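Xóchitl Esquivel
Robotics club, Urnton

1/ Club project time! This term our sixth formers are teaching a simulated robot arm to put tennis balls in a clear tube. It sounds like nothing. I have thought about little else since June.

2/ The whole job is pick up a ball, carry it to the tube, let go over the opening, repeat. Everything lives in the sim: arm, gripper, two white tables and a dark gap that swallows my attention every time.
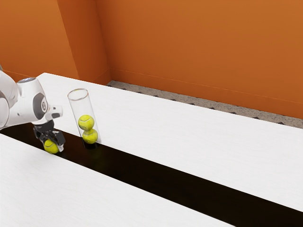
3/ Why tennis balls? They're round, they roll, and everybody knows how big one is. Year 12 wanted eggs (no!).

4/ The tube is the fussy part. It's a proper object in the sim, so it can end up on its side with a ball still in it and another one loose on the table gap.

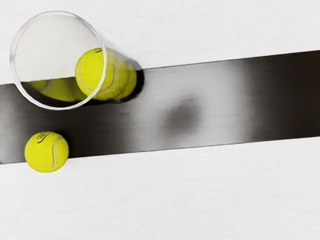 We keep a log of every run, and we're up to 473 now. Jodley, our scoring script, gives 3 points for a ball in the tube and takes one off if the tube goes over. The arguments about that one point have been magnificent.

5/ Next up was the close view. You get the ball, the fingertips and a bit of the tube with a ball in it, and you have to decide if you're lined up. Much harder than it sounds! Try it before you laugh at anyone.
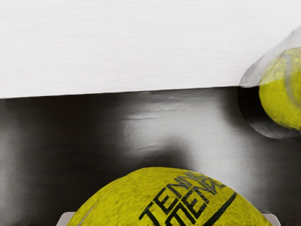 Araceli Sandoval
Year 13, team lead

Hijacking the thread for one post (I have permission!!). My favourite bit is the approach. We come in slower now, and I rewrote the height check 6 times to get there. Ask me about it at lunch, I will talk for ages.

6/ Back to me. She really will.

7/ Two balls in the tube and a third in the gripper is the view I love best.
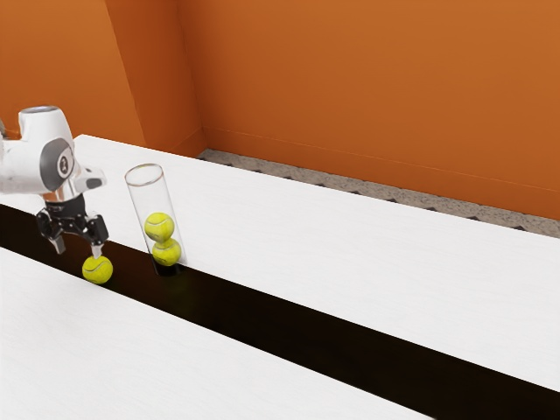
Nultholm are bringing their own team over for a friendly, eight students plus a teacher, same sim and same scoring. If your school fancies joining in, reply here and I'll send you the rules.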